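Double-Bowl Sink

A double-bowl sink is a kitchen sink with two basins side by side, sharing one rim and usually one faucet. I've been writing these household entries for Natero for years, and this is the one I get the most mail about!

The idea is simple: wash on one side, rinse on the other. My grandmother did it that way with two enamel tubs, and she changed the rinse water more often than I change my sheets. When dishwashers came along, plenty of people (me included) kept the two bowls anyway and turned one into a parking spot for wet cups.
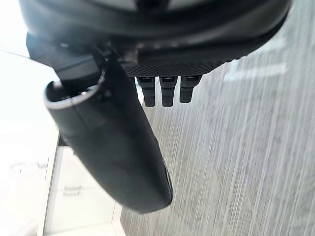
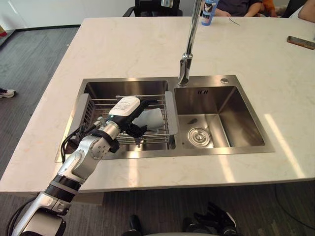
Bowls can be equal or split unevenly. Bram Smits, who edits the plumbing pages, likes an even split, and we've argued over it since February. I want one bowl big enough for a roasting pan, and I don't much care what happens to the other.

Both bowls normally drain into a single trap under the cabinet, so a clog past the point where they join can send water up the other side. It happened to me on a Friday with 7 people coming for dinner. Check the trap first, and put a bucket under it before you loosen anything.

See also: Dish rack; Drain trap; Farmhouse sink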